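El kit de puesta a punto Domański, tres meses después

Lo compramos en marzo, cuando la celda pequeña del taller empezó a fallar agarres sin motivo aparente. El distribuidor, Lunonby, lo vende como "puesta a punto completa para brazos de sobremesa" y promete dejar la máquina calibrada en 40 minutos. Ya avanzo que no me lo creí entonces y que sigo sin creérmelo, aunque el kit se ha quedado en el armario y lo usamos.

La caja trae un tablero de madera clara, un juego de bloques de colores, un comparador con su soporte, una llave dinamométrica corta y un manual en un castellano bastante sospechoso. El programa, que se llama Darnia, se descarga aparte y pide registro. Primer enfado: el registro caduca y hay que renovarlo cada año.

Empiezo por lo mecánico, que es lo mejor resuelto. El procedimiento pide aflojar la brida de la herramienta, limpiar las caras, volver a montar y apretar en cruz a 4 Nm. La llave cumple, la comparamos con la nuestra y no vimos diferencia que importe. El comparador va justo: el soporte cojea si la mesa vibra, y la nuestra vibra en cuanto arranca el compresor. Brândușa Ursu acabó sujetándolo con una mordaza propia y desde entonces no hemos vuelto a pelearnos con él.

Después viene la comprobación con los bloques. Se coloca el tablero sobre la mesa perforada, se reparten las piezas y se lleva la punta de la herramienta junto a cada una para comparar la posición real con la que dice el programa.

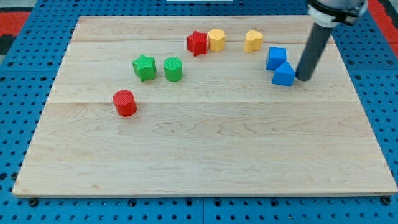

N.º 20

Las formas son variadas: cilindros, estrellas, un corazón amarillo, un cubo azul y otra pieza también azul con forma de casita. Para comprobar la orientación de la muñeca la casita me parece la más útil, porque el pico y las caras inclinadas delatan enseguida un giro mal compensado. Las estrellas dan más guerra que información. El manual insiste en usarlas todas y yo he dejado de hacerle caso.

Mi mayor objeción es el tablero. La veta es bonita, de acuerdo, pero no trae ni una referencia para situar las piezas, y quien lo diseñó espera que uno las coloque "según criterio". Si cada técnico las pone a su manera, ¿contra qué comparo la medida de hoy con la del mes pasado? Iddrisu Arthur preparó una plantilla de cartulina y con eso salimos del paso. Por lo que cuesta el kit, la plantilla debería venir dentro.

De los famosos 40 minutos, ni rastro. La primera vez echamos la mañana entera, y ahora, con práctica, gastamos unas 4 horas si hay que tocar la brida. Escribí a Lunonby y me contestaron que el tiempo anunciado corresponde a una celda "en condiciones de referencia". Pedí que me dijeran cuáles son y sigo esperando.

¿Agarra mejor la máquina? Sí, bastante mejor. Ahora bien, sospecho que el mérito es de haber limpiado y reapretado la brida, cosa que se hace con un trapo y una llave decente. El informe que saca Darnia tampoco me ayuda a salir de dudas: un semáforo verde y una nota global, sin las desviaciones por eje, que solo aparecen en la versión de pago.

Se lo recomendaría a quien no tenga comparador ni llave y quiera todo junto. A quien ya los tenga, que mire antes el juego de Darnley, que trae solo las piezas y una base con marcas. No lo he probado a fondo, lo vi montado en otro taller y al menos las marcas estaban.

Lo bueno: la llave, el orden de los pasos en la parte mecánica, la casita azul.
Lo malo: el soporte del comparador, el tablero sin referencias, el registro anual, el manual.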